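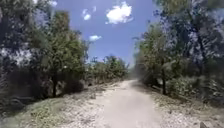
The gravel path between the trees, Caldeira side.

Surface notes from the Caldeira path
Posted by Leonilde Pacheco on Monday, August 24, 2026
Print this page | E-mail this page

I walked the Caldeira to Prirna path again with Sofia Carvalho, mainly to look at the surface before the autumn rain. The material is fine crushed stone and dirt, compacted and pale, with a few stray pebbles. It takes a 32 mm tyre without trouble and ordinary shoes are enough.

Sofia measured 1,123 paces from the Caldeira gate to the first bench. My own count came to more than that, but I have a shorter stride and stopped twice to write things down.

The verges are looser than the path. On the left, the ground slopes gently away and is a mix of gravel, dry earth and thin growth. The grass has yellowed and the low shrubs are mostly twigs. I would keep wheels off it – a loaded bike will slide.

Shade comes from the trees on both sides, but at midday the centre of the path gets full sun. There is no tap before Prirna. I carry 2,000 ml in warm weather and had 100 ml left at the end.

Drainage is the open question. I found 8 shallow ruts past the bench, all running across the path. I will measure their depth in September and post the figures with the ones from the Onport section.

Contact | © Leonilde Pacheco | Back to top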